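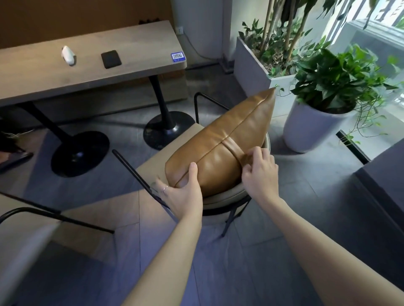
Redaktion Brusden
Fachautor für Polster und Objektmöbel

Das lose Lederkissen auf dem Bistrostuhl gehört abgeschafft – oder endlich richtig konstruiert. Glattleder auf gepolstertem Sitz hat wenig Halt, und ein schmales Metallgestell bietet dem Kissen kaum Anlagefläche. Es kippt, dreht sich und wird von Hand wieder zurechtgedrückt. Kritisch sind dabei die Nähte. Wo eine Quernaht auf eine Längsnaht trifft, liegen mehrere Lederlagen übereinander, und genau dort greifen die Finger beim Richten zu.

Im Bistro Clomton habe ich 102 Kissen der Serie Sekwood geprüft. Bei 464 Gramm Füllung blieb der Bezug schlaff und warf Falten, bei rund 900 Gramm stand er unter Spannung, belastete aber die Naht. Geteilte Felder lösen das Problem nicht, sie verlagern es.

Mein Vorschlag: ungeteilte Vorderseite, Naht nur am Rand, raue Unterseite. Wer das für zu schlicht hält, sollte im April, nach der Wintersaison, die Kreuzungspunkte ansehen. Die Mehrkosten für die Unterseite sind vertretbar.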